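Is a counting and bagging machine worth it for a two-person kit bench?

Posted by hollins_bench

We make up fixing kits for a firm that sells panels. Each kit is a small zip bag with long self-tapping screws, yellow-plated clip nuts and grey plastic caps in it. At the moment it is all done by hand on a bench, tipping everything out on the cloth and filling bags until the order is finished. November was our busiest month and I had two people on it nearly full time.

A salesman from Stostby has quoted me for a vibratory bowl feeder with a counting head and a semi-automatic bagger. He says it will do 930 bags an hour. We manage 45 an hour per person on a good morning. He also has a cheaper option, a small arm with a camera from Coler that picks out of a tray, which he describes as "the future" and which he could not show me running with my parts.

I am not a fool and I know what salesmen do with numbers. But the gap is so big that even if he is exaggerating badly it ought to pay. We send out 600 kits in a normal week. Has anyone here bought one of these for mixed parts and been glad they did? I don't mind hearing no.

Posted by Samuele Mazza

Ask him what was in the 930 bags. I would put money on it being one kind of washer, in one bowl, with somebody stood next to it topping it up.

You have three parts, so you need three bowls, or one bowl and three passes. Nobody sells you a single bowl that takes a long screw, a square clip and a hollow cap and gives you them in the right numbers. Screws are fine. Caps are probably fine, though they can nest if the hollow side catches the next one. Clip nuts are where your money goes. They hook into each other and into the screw threads, and then the track stops and you are standing there with a bit of bent wire getting them out. We had a Ferraro feeder on a similar clip and it spent more time stopped than I was ever told it would.

Now do your sums the other way round. At 45 an hour, 600 kits is a bit over 13 hours of one person's time in the week. That is what you are trying to save, and you won't save all of it, because somebody has to fill the bowls, clear the jams, change the bag roll and check weights. Put your own hourly rate against that and see how many years it takes. Then ask for the price of tooling if your customer changes the screw length, which they will.

Also, your zip bags. Most baggers I have come across run on pre-opened bags on a roll and seal with heat. If the customer insists on the zip type, get that in writing before you go any further.

As for the arm – if he can't show it running on your parts, you would be paying to find out for him. Send a box of everything, mixed exactly as it comes off your bench, and ask to watch a full hour with no edits. I asked three sellers for that and one stopped ringing me.

What they'd need to cope with is this sort of thing, a hand-bagging bench with the same three parts as yours:

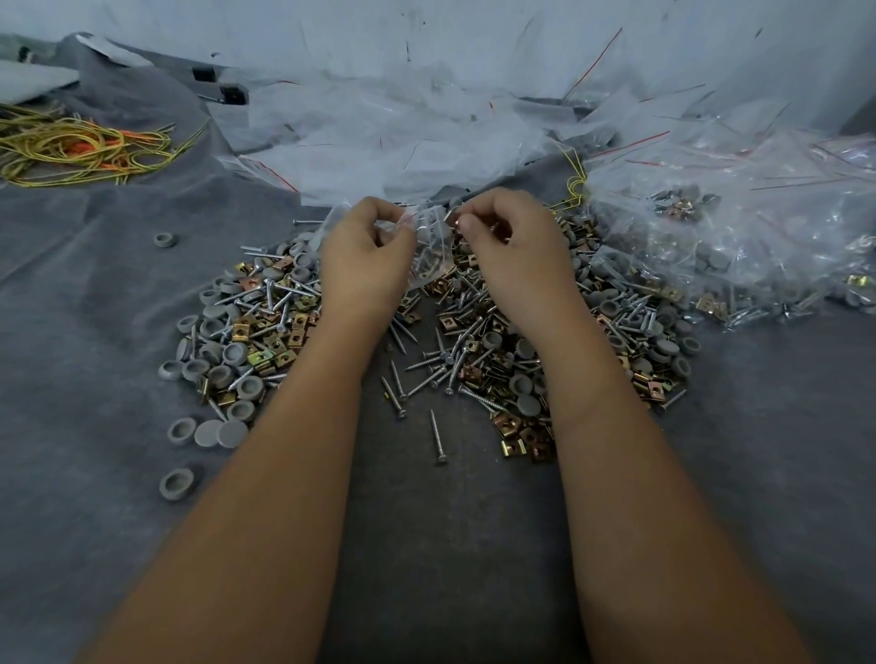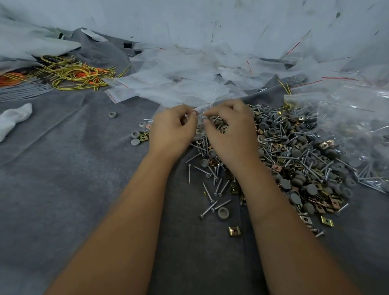
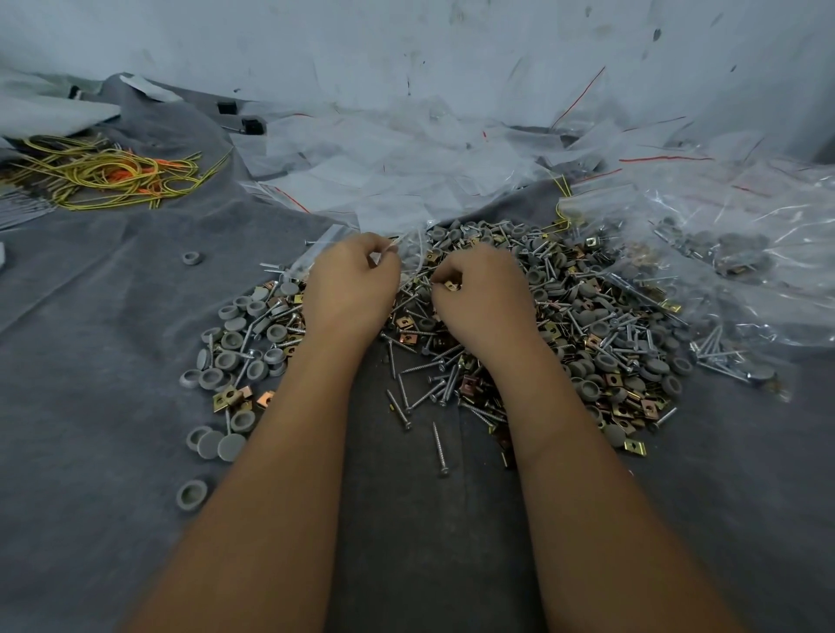 Before you spend anything on machinery I would buy a decent counting scale and some divided trays. Keep the three parts apart from the start, stand the bags open in a rack, and weigh every finished kit. It is dull advice and it costs very little. Time yourselves for a fortnight after that. If you get up to 60 or 70 an hour, the case for the Stostby machine gets a lot thinner, and if you don't, you have at least got honest figures to argue with.

One more thing. Get the service contract price before the machine price. They like to leave it until last – mine was quoted after I had paid the deposit.

Posted by kitroom_jan

We've got a Kollo bagger and it's great. Had it 11 months, no complaints, would buy again. Just go for it, labour only gets dearer.

We only do the one size of bolt, mind, and ours comes pre-sorted.

Posted by hollins_bench

Thanks both. Jan, the last line of yours is rather what worries me.

I rang Stostby and asked what the 930 was measured on. He is "going to check with the technical team". I also asked about zip bags and he went quiet and then said there was an adaptor, price to follow. I have ordered a scale and some trays and will see how we get on before I ring him again. Does anyone know whether a scale will pick up one missing cap? They weigh next to nothing beside the screws.

Contact us | Copyright 2023 | Terms of use | Back to top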